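Croissant day, finally

December, late, kettle on. I told Madhu I'd write these up while I still remember which screw went where, so this is me keeping my word!
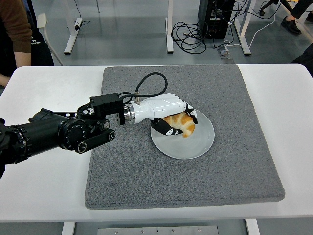 The hand has been dropping out on us since last week. You'd be halfway through a grasp and the fingers would go slack, then the controller would throw error 39 and sulk until I power cycled it. I blamed the software (sorry, Girish). I went through 252 lines of log this morning with a cold coffee and found the dropouts nearly all came when the wrist rolled past a certain angle, so then I blamed the cable instead.

And it was the cable! It was tied down too close to the wrist module, and every big roll tugged on the connector at the back of the hand. I cut the ties, gave it a much bigger loop, reseated the plug and ran 20 wrist rolls with my finger hovering over the stop button. Not one dropout. Then I took the hand off at the coupling ring, wiped both faces, put it back and redid the zero, which I always forget and always regret.

After lunch we went back to the pastry grasps for the Doltitz job. Thumb force is still too high for anything flaky, so I've knocked it down a notch and saved it as a new profile. Girish wants the old one kept, fine, it's on the shared drive.

Still to do: order a spare cable from Stekia, check the wrist screws again after a full day of running, and find out who walked off with my small hex keys. Madhu has the morning slot tomorrow. I left her a note about the zero.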